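December, 6:40 in the morning

Up before the alarm. Ate toast standing up and caught the early bus to Forkham. The heater on the bus was out again. I wore the gray sweater under my coat and was still cold when I got to Ledesma.

Ezequiel Cortés had left a note on my locker saying the Brerklow order was moved up and I would be on the yellow table until lunch. That suits me. The floor is kept clear on that side and I can set my own pace. I swept anyway before we started. A strip of tape had come up by the wall, so I pulled it off and put down new. 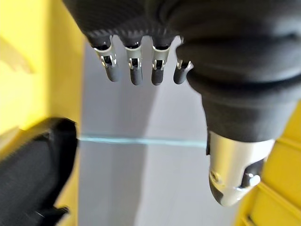
How many trays does Brerklow want? They asked for 200 by the end of the month, and 68 are checked and boxed as of today.

The trays are the black shoe-shaped ones, with the raised rim and the footprint hollow inside. I check the rim first, running a thumb all the way along, then the little tab at the back. After that they get laid on the table open side up, in a row with a bit of space between. Ezequiel likes them spaced. He says a crowded row gets knocked, and he is right, I knocked one last week and scuffed the toe.

I set three aside for rough spots on the rim. He looked at them and passed one. The other two go back to Gornance with the next pickup. I wrote it in the book under job 3437 and initialed it.

Lunch was leftover rice and half an orange. Called the dentist about moving my appointment and got put on hold until I gave up.

After lunch we did another short run. My back was sore from leaning over the table, so I asked for the tall stool and somebody found it behind the racks.

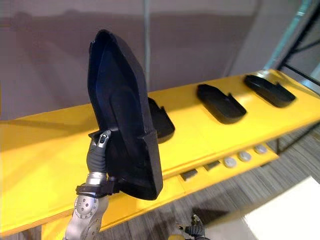 ## Evening

Home by six. Soup from the freezer. Need to buy bread, a bus pass and more hand cream, the matte black finish dries out my thumbs. Tomorrow I start with the box labels and then go back to the rims.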